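Two-arm cup cell, Sotilcombe
Weekly safety and good practice check, with comments
Date of check: 22 September 2025
Checked by: Nermin Kocabaş
Sheet no. 478 (replaces the June version, please bin old copies)

Key: OK / FIX / WATCH / N/A

1. Before power on
1.1 E-stop reachable from both sides. OK
1.2 E-stop pressed and reset, both arms dropped out. OK
1.3 Base plate bolts, left and right, torque marks lined up. OK
1.4 Risk assessment in the folder, signed. FIX. Folder there, signature page isnt. Have asked.
1.5 Speed limit set in the Graltix panel, not just in the task script. OK. Someone had it in the script only last time. The panel is the one that counts.

2. Grippers and what they handle
2.1 Finger tips, no chips or sharp edges. OK
2.2 Grip force on low setting for thin-walled items. OK
2.3 Glass. House rule says plastic only unless the run sheet says otherwise. WATCH. Run sheet wording is vague, "drinkware" could mean anything. Needs to say glass or no glass.
2.4 Items with cracks taken out of use. OK
2.5 Tray and items wiped before the run. FIX. Specks on tray.

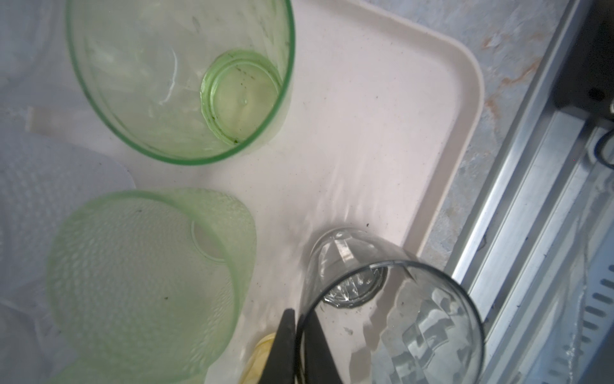 2.6 Cleaning. Wipe with arms stopped and drives off, every time. Paused is not off. Pause in Yaman holds position but the motors are still live, so no hands in for a quick wipe. Cloth and spray live outside the cell.
2.7 Broken item drill. Stop, drives off, gloves, brush and pan. Never fingers. Bin the lot and log it. N/A this week.

3. Layout of items
3.1 Nothing stacked higher than the run sheet allows. OK
3.2 Items on their side. Allowed, but they roll. WATCH. If one goes over the front rail let it go, dont reach. Same if it ends up under an arm.
3.3 Clear space round each gripper for the approach. WATCH. Gets tight with this many cups. Suggest we start with fewer and add.

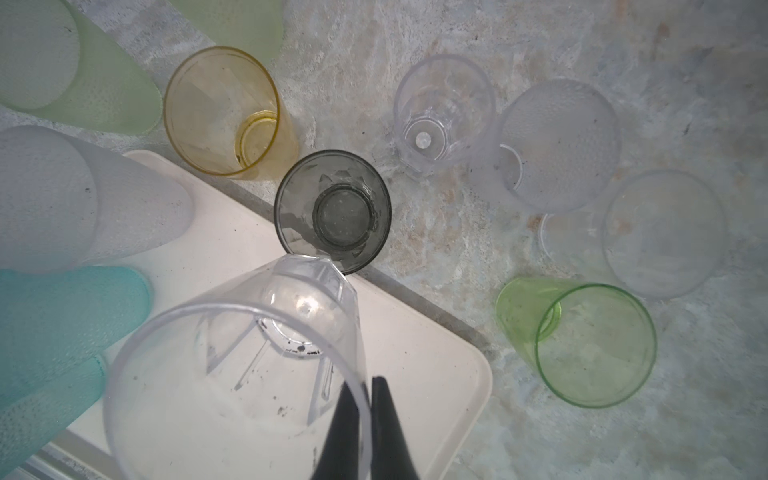
Marwa Kabbaj disagrees on 3.3. Fewer cups at the start means more stops to top up, and every top up is a person putting hands in the cell. She would sooner load the full set once with drives off and leave it alone. Wants 3.3 reworded to say "load once, then close".

Fair point. Will reword for the next issue. Leaving at WATCH until then.

4. Arms and shared space
4.1 Keep-out zone between arms switched on. OK
4.2 Zone tested at slow speed, one arm parked. OK
4.3 Tested again with both moving. FIX. Only done one way round, left into right. Do right into left aswell.
4.4 Both arms have a home position which doesnt cross the other. OK
4.5 Restart after a stop goes home first, does not carry on with last move. OK. Checked twice, this is the one that catches people out.

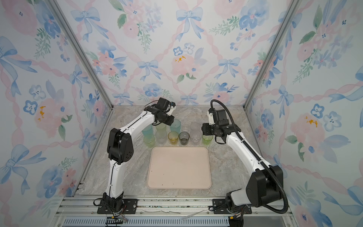
4.6 One person in charge of the run. Name on the board. If you hand over, change the name, dont just tell each other across the room.
4.7 Teach mode, one person only, enable switch in hand. Anyone else stands back from the front rail. OK

5. Cables and housekeeping
5.1 Cable hoses free to move through full reach, no rubbing. OK
5.2 Loose wires at left base. FIX. Tie back and cover. Not to be left hanging over the rail.
5.3 Bits of wire and debris on front rail. FIX. Hoover out, drives off. Check the vent slots while you are there.
5.4 Cable ties trimmed flush. WATCH

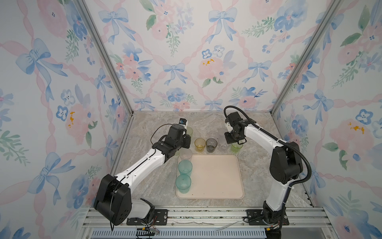
Items 5.2 and 5.3: wires below left mounting plate, debris on front rail.

6. Records
6.1 Cycle count at check: 2871. Gripper service due at 3000, so book it now.
6.2 Stops logged in Ludaveo with a reason. FIX. Entry 266 just says "stopped". Stopped why? By who?
6.3 Near misses written up the same day. None this week.

Actions
Signature page, 1.4: Nermin
Wipe tray, 2.5: before next run
Run sheet wording on glass, 2.3: Marwa
Reword 3.3: Nermin
Zone test right into left, 4.3: both, slow speed
Wires and rail, 5.2 and 5.3: before next run, no exceptions
Book gripper service, 6.1: Marwa
Entry 266, 6.2: whoever wrote it, please own up and fill it in

Cell may run once 2.5, 4.3, 5.2 and 5.3 are signed off. Rest can follow.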